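Giving Up the Landline in Imirton

2025-06-26

Residents of Imirton who still keep a landline will be moved to the Clellico network this summer. The notice sent to 400 households gives few details, and I have set down below what I was able to confirm.

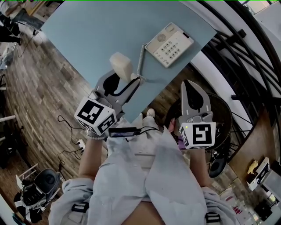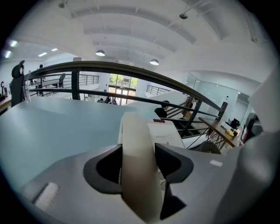 Jérémie Bouvier writes that his own transfer was completed in June and that his number did not change, although the line was silent for most of a morning. He advises keeping a charged cell phone at hand.

I am grateful for this account. Customers on Hayashi Road should note that their appointments are handled by the Hastisier office, and that requests to keep an existing number must be made in writing before the visit. The form is one page long and requires a signature.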